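Tekus Robot Club opens its doors for a second year, and we'd like you to come and have a go

For immediate release, 14 August 2021

Hello! I'm Gifty Frimpong and I run the Tekus Robot Club, the after-school club for 11 to 16 year olds that meets upstairs at the old Brosico building. I've been asked to write our press release myself this time, so if it doesn't sound like a press release, you know who to blame. The short version is that we've got a new name for our robot arm, a new grant, a team entered for the Heo Cup and places to fill for the autumn term.

First, the money. Zodard, the packaging firm on the ring road, has given us £2,000 for the coming year. It pays for spare motors, a second laptop and the bus fares of any member who needs them. We asked for the bus fares to be in there from the start. We lost two very good members last winter when their families moved across town, and I'd like them both back.

Hyun-seo Wi from Zodard came along in July to see what the club gets up to and ended up staying until we locked up. "I came for half an hour and a cup of tea," Hyun-seo said. "I went home arguing with a thirteen-year-old about grip strength, and I'm fairly sure I lost."

Now for the arm. The members voted on what to call it and the winner was Pickle, which beat my own suggestion by a distance I won't go into. Pickle has a camera at its wrist and a gripper with two fingers, and the team's job for the Heo Cup is to get it to pick things up off a table and put them where they belong. The things are handed over by the judges on the day, so you can't just practise with your favourite block until it's perfect (we tried that last year and came unstuck with a sponge).

The team members drive the arm by hand first and save every run, with the pictures from the wrist camera stored alongside. Then they use those runs to teach the arm to do the job by itself. By the end of July they had 931 saved runs, all of them labelled by the members, and I can tell you that labelling is the bit where you find out who your friends are. Biscuits help.
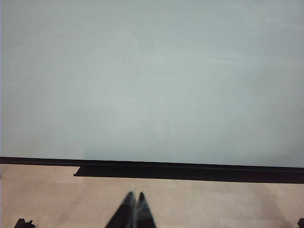

Page last changed: 14 August 2021

A lot of what the team has been doing over the summer is looking at what the arm's own camera gets to see. The tips of the fingers show at the bottom of the picture, with the pale tabletop beyond them and a dark ledge running along behind, and the members have learned to read that view as easily as they'd read a map. They start with a clear tabletop, check where the fingertips sit in the picture, and only then put something down to pick up. Ok-hee Moon, who is 15 and our team captain, wrote the checklist for this and is quite strict about it. I have been told off for skipping step four.

"At first I kept looking at the arm and forgetting the screen," says Ok-hee. "The arm doesn't know what I can see from my chair. You have to look at what it's got to go on, and then it makes sense why it goes wrong."

We've had plenty of going wrong, by the way. There was a whole week when Pickle would line up beautifully and then close on thin air, and the team went through everything in the code before Deok-su Ham, our technical mentor, suggested they check the screws on the camera mount. One was loose. Deok-su had worked that out on the Monday and let them get there on their own – I'd have cracked in ten minutes.

The Heo Cup is for school-age teams and has a driving round and a self-running round. Last year we did well in the first and badly in the second, so that's where the effort has gone. The team is small but they're a stubborn bunch and I'm very proud of them already, whatever happens.

And so to the autumn term. You don't need to know any coding or own a computer. Most of our members turned up having never touched a robot, and one of our best drivers only came in to wait for her brother! New members spend their first few sessions driving Pickle, then pick whether they'd like to build, code or work on the saved runs. The club is free, and parents are welcome to stay and watch.

If you'd like a place, or you'd like to come and write about us, ask for Yamuna Sundaram at the Tekus front desk. Yamuna looks after sign-ups and press visits and can arrange for you to talk to the team, with their parents' permission. Reporters are very welcome to have a turn at driving the arm. Please allow longer than you think you'll need, and do read Ok-hee's checklist first.

ENDS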